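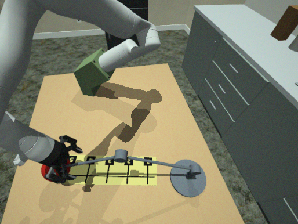 Cell Setup > Simulated Benches

Aligning the lever task in the Merkska two-arm cell

Do this after loading the scene and before saving any runs. It assumes both arms already home without errors.

1. Set both arms to 20 percent speed.

2. Check that the round base of the lever sits flat on the table. If it floats or sinks, reset its height and reload.

3. Jog the gripper to the red knob and close it slowly. Stop when both fingers touch — more force pushes the rod off line.

4. Move the knob a short way in each direction. The rod should stay clear of the yellow panel.

5. Switch to the wrist view and open the gripper. Compare the rod with the numbered strip. If it leans, correct the base angle, then repeat step 3.

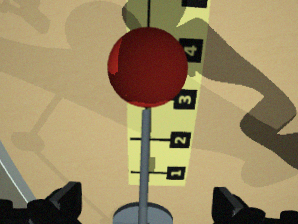 Wrist view, gripper open, rod over the strip.

6. Raise the speed to 80 percent and run the Satano test path. Watch the second arm for clearance.

7. Save the base pose under a new name. Old poses do not carry over when the table is moved.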